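Hand Embroidery Help – Finishing and Framing

Linen puckers after I take it off the hoop

Posted by threadbare_1709 in November

I finished a long and short stitch leaf panel last week on Ravn linen, the medium weight. It looked fine in the hoop. When I took it out, the fabric around the leaves pulled in and now there are small ripples coming off every edge, worst at the tips. The design is 27 cm across. I used one strand of cotton for the shading and two strands for the stem stitch outline. I did not wash the linen first.

I took the hoop off at night most of the time but not always. Can this be blocked out, or do I have to start over? I would like to mount it on board, and I have already bought the board.
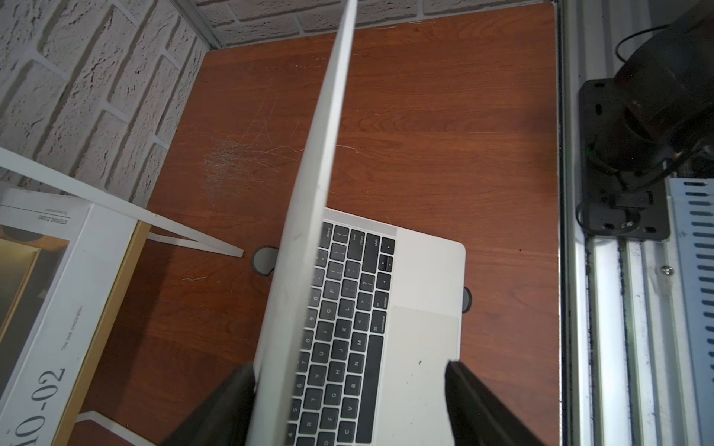

Answers

Posted by Juvden Stitcher

Block it before you decide anything. Most puckering from one-strand shading comes out.

You need a piece of soft board bigger than the linen, a sheet of clean white cotton, rustproof pins and a spray bottle. Check that the pins really are rustproof. Leave a couple in a damp paper towel overnight and look at the towel in the morning.

Cover the board with the cotton and lay the embroidery face up. Pin the middle of each side first, then work out to the corners, pulling along the grain. Pin every half inch. Do not pull on the diagonal or the weave will go crooked and stay that way. Then spray until the linen is evenly damp, and leave it flat until it is fully dry. That can take a day, sometimes two in a cold room.

Test your thread colors first with a damp white cloth pressed on the back. Reds and dark greens are the ones I worry about. If any color comes off on the cloth, stop there and pin it dry.

If the ripples at the tips are still there afterward, the stitches themselves are too tight and blocking will only help a little. You can pick out the outline and redo it with a looser hand. I would leave the shading alone – it is a lot of work to replace, and the outline is usually the part that drags.

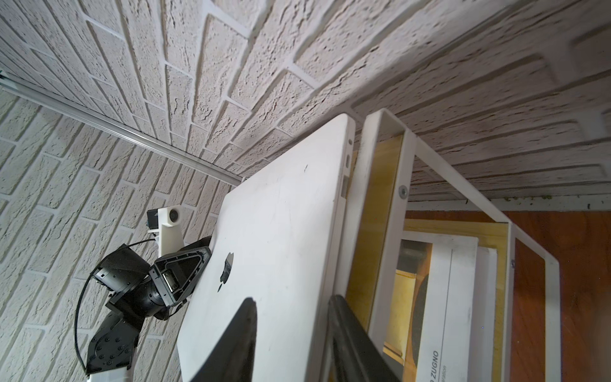
Posted by plainweave210

Just iron it face down on a towel. Works for me.

Posted by Trurnmont Needle Room

I would not iron this one. A hot iron on a towel is fine for a flat piece, but it can set the ripples into the linen, and then they are harder to get out.

I agree with the blocking advice above. The linen not being washed matters too. Ravn medium shrinks a little the first time it gets wet, and the shrinking can work for you or against you. With the pins in, it tightens up nicely. Without them, it will pucker more, so keep it pinned the whole time.

For the next one, wash and press the linen before you transfer the design, and use a slate frame or a bar frame if you have one. I use the small Skalletti bars for anything wider than my hand.

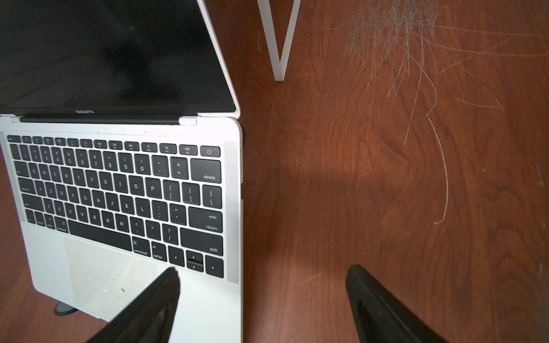

With a hoop, bind the inner ring with cotton tape and tighten the fabric again every time you sit down, because it loosens as you work. Stitching on slack fabric is what gives you ripples at the tips, where the stitches all crowd into one spot.

When you lace it to your board, start from the center of the long sides and tighten in two passes. Lacing takes out a bit more of the ripple, so a piece that is nearly flat after blocking is good enough to mount.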